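Section 4. Call Screening and Block Lists

This section covers how to set up call screening on a Stukico handset or on any phone running the Stukico app. It assumes you have already signed in and confirmed your number (Section 2) and allowed the app to read your contacts (Section 3). If you skipped the contacts permission, screening still works, but people you know may be treated as unknown callers until you add them by hand.

4.1 Before you start

You will need:

Your phone, with a working SIM and at least one bar of signal
The four-digit PIN you chose during sign-in
A Wi-Fi or data connection for the first download of the caller list

The first download is 134 MB. Later updates are much smaller and run overnight while the phone is charging.

Note: Dual-SIM phones keep separate screening settings for each line. Repeat the steps in 4.2 for the second line.

4.2 Turning on call screening

1. Open the app and tap Menu, then Calls.
2. Tap Screening. If the line is grayed out, go back to Menu, tap Permissions, and turn on Phone.
3. Enter your PIN.
4. Slide the switch to On. The phone asks whether to make Stukico your default caller ID app. Tap Allow.
5. Choose a level:
Low — shows a warning on the screen but lets every call ring.
Medium — silences callers already on the shared list and lets other unknown callers ring.
High — silences every caller who is not in your contacts.
6. Tap Save. A small shield appears next to the clock.

The factory setting is Medium. Most people can leave it there.

Caution: At the High level, calls from hospitals, schools, delivery drivers and repair services go straight to voicemail unless you have saved their numbers. Check your voicemail daily if you use this level.

4.3 Adding a number to your block list

1. In the call history, press and hold the number.
2. Tap Block.
3. Pick a reason from the list, or tap No reason.
4. Leave the Report box checked if you want to send the number to the shared list. Uncheck it for private disputes, wrong numbers and people you know.

The list holds up to 4000 entries. When it is full, the oldest entry is dropped each time you add a new one. To keep an entry from being dropped, open it and tap Pin.

4.4 Blocking a range of numbers

Some callers use a different number every time but keep the same opening digits. You can block all of them in one entry.

1. Tap Menu, Calls, Block List, then the plus sign.
2. Tap Starts With.
3. Type the opening digits, including the area code. You must enter at least six.
4. Tap Preview. The app shows any saved contacts that would be caught.
5. If the preview is clear, tap Save. If it is not, add more digits or tap Except and select the contacts to let through.

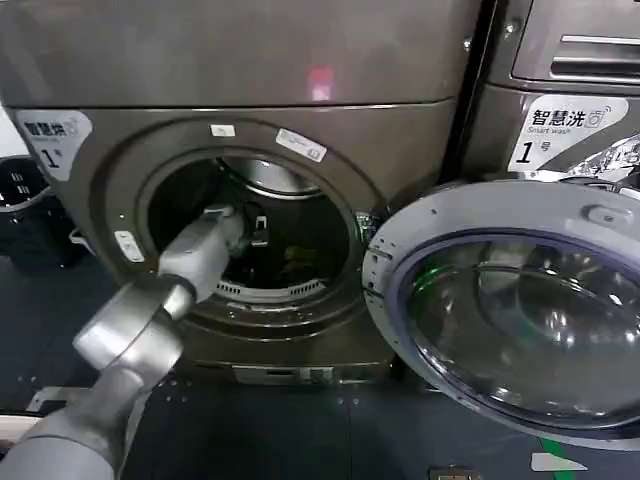
Machine No. 1, top and drum opening.

Range entries count as one entry each, however many numbers they cover. They are marked with an asterisk in the list.

4.5 Numbers with no caller ID

Hidden and private numbers cannot be added to the block list one at a time. To silence all of them, go to Screening, tap Advanced, and turn on Hidden Callers. The caller hears your voicemail greeting after one ring.

Note: On the Alville and Clemdale networks, calls from overseas sometimes arrive as hidden even when the caller has not asked for it. If you have family abroad, leave this switch off and use Low or Medium.

4.6 Unblocking

1. Open Block List and find the number. Use the search box for long lists.
2. Swipe left and tap Remove.
3. Wait 60 seconds before asking the person to call back.

If the call still does not ring, check that the number is not covered by a range entry. Then check the block list kept by your phone company, which the app cannot see or change.

4.7 Moving your list to another phone

1. On the old phone, open Block List, tap the three dots, then Export.
2. Save the file or send it to yourself by email.
3. On the new phone, complete Sections 2 and 3, open Block List, and tap Import.
4. Select the file and enter the PIN from the old phone.

Pinned entries stay pinned. Reasons are carried over, but call history is not.

Caution: The export file contains phone numbers in plain text. Delete it from your email and downloads folder once the import has finished.

4.8 If something goes wrong

Error 689 means the caller list did not download completely. Connect to Wi-Fi, tap Menu, Updates, then Retry. If the shield is missing after a restart, repeat steps 1 to 4 in 4.2. On Marino handsets, battery saver turns screening off, so add Stukico to the list of apps allowed to run in the background.

Section 5 covers voicemail greetings and message storage.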